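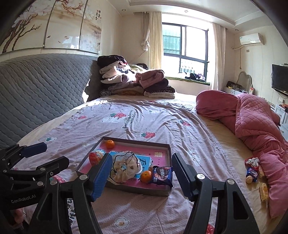
Posted by the Sallix housekeeping team, Kellitz | 05/04/2025

Wanted: people who clean, tidy and look after other people's rooms

Sallix runs housekeeping for guest flats and supported homes across Kellitz, and from May we're bringing automation into the working day at our Birnness site. We are looking for 21 people to help us get it right. You might already work for us, you might clean for another firm, or you might have done the job for years and stopped. All of those are welcome!

The project is called Vaněk. Its aim is to hand over the fetching and clearing part of a room visit to a machine, bit by bit, and to find out what that does to everyone's shift. To start with, the machine has to learn from people who know the work, so you'll be doing ordinary jobs with a two-finger gripper held in your hand. Snack trays are a favourite of ours. A mandarin, a glossy red chocolate egg and a soft bag of bread rolls can sit side by side on a tray, and each one wants a different touch. Put the tray on a duvet and it gets more interesting still.

Anyone who has cleared a bed covered in bits and pieces already knows more about this than our engineers do, and we'd love to have that knowledge in the project from the beginning.

What you'll be doing

Sessions last two hours and there are five of them, spread over May. You'll pick up, move and put down everyday things: fruit, packets, hair ties, clothes, blankets. You'll work at your own pace, in furnished rooms with a proper amount of clutter. After each session we sit down with tea and talk it through. Which jobs would you gladly give away? Which ones would you fight to keep? Does folding feel like a rest between heavier tasks, or is it the thing that makes your wrists ache? Please be blunt. We have already dropped one idea (having the machine set the order of rooms) after our own cleaners told us how much they rely on choosing it themselves.

What changes for staff

This is the question we get most, so we'll answer it here. Nobody at Birnness loses contracted hours during the project. Some duties will shift, and there'll be more checking, more time with residents and a bit of looking after the equipment. We don't yet know what the job will look like afterwards, and your feedback will go into the plan that staff get to comment on before anything is settled.

Who can apply

You need to be 18 or over, comfortable standing for a while, and able to hold a light tool in one or both hands. Left-handers, please do apply, we're short of you. No computer skills needed.

Pay

£100 per session, plus bus fares. Sallix staff can take part in paid time instead, if they prefer.

How to apply

Pick up a form at the Birnness front desk or send us a few lines through the contact page, telling us what sort of rooms you've worked in and which task you'd hand over first. Mention any dates in May you can't do.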